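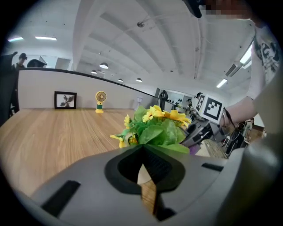 Hand-held gripper work at Kiltton is a form of paid manual work in which people carry out everyday handling tasks with gripper tools held in the hand, so that the recorded movements can be used to program automated handling equipment. It was introduced at the company's order preparation department in March and has since replaced part of the bench work formerly done there with bare hands.

Background

Kiltton prepares and repacks small household and gift items, including artificial flowers, picture frames and desk accessories. Until the change, all sorting and arranging was done by hand at fixed benches. The department employed 21 people at the time. Management had first considered a fully automatic line from the supplier Pireck, but a trial showed that soft and uneven items, artificial bouquets above all, were dropped or crushed too often. The company then chose a slower route – the staff would first do the same tasks with grippers, and the machines would be set up from those recordings.

Method

A worker holds the gripper by its body and closes the fingertips on an item much as one would use a pair of tongs. Square black-and-white markers fixed on a gripper allow its position to be followed. Artificial flowers are among the items handled, and one gripper can hold a bunch by its greenery. Tasks are done at wood-topped tables in a shared open room, with several people at work in it at once. A completed task is called a "pass" in the department. By the end of the first period 3873 passes had been logged, of which 3729 were accepted.
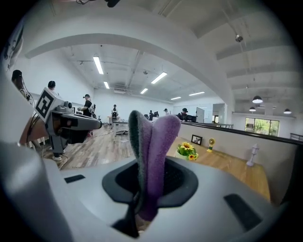
Reading time: 2 min

Effects on staff

The pace of the work dropped. Under the old system a bench worker was expected to finish 2000 items in a set period; this target was withdrawn, and passes are now judged by whether the item arrives undamaged. Zoi Sfakianakis, who leads the department, described the removal of the target as the largest single change for the people involved.

Some workers reported sore wrists in the early weeks, as the gripper is heavier than most of the items it lifts. Shifts with the tool were shortened and are now alternated with ordinary bench work. Experienced packers also had to give up habits such as turning an item between the fingers, a movement the gripper cannot copy.

Pay grades were revised later. Laine Dambrauskienė, a staff representative, argued that the recordings contained skills learned over many years and should be paid as training work. The company agreed to a higher grade for gripper shifts – but declined to extend it to bench hours.

Planned use

The accepted passes are processed with Bridilex, a software package, and are meant for a handling cell at the Uibo site. The cell is to take over the simplest picking tasks. Kiltton has said that mixed orders and final checks will stay with the staff, although no written guarantee had been given as of October 31, 2022.

See also

Manual handling
Repetitive strain
Workplace agreement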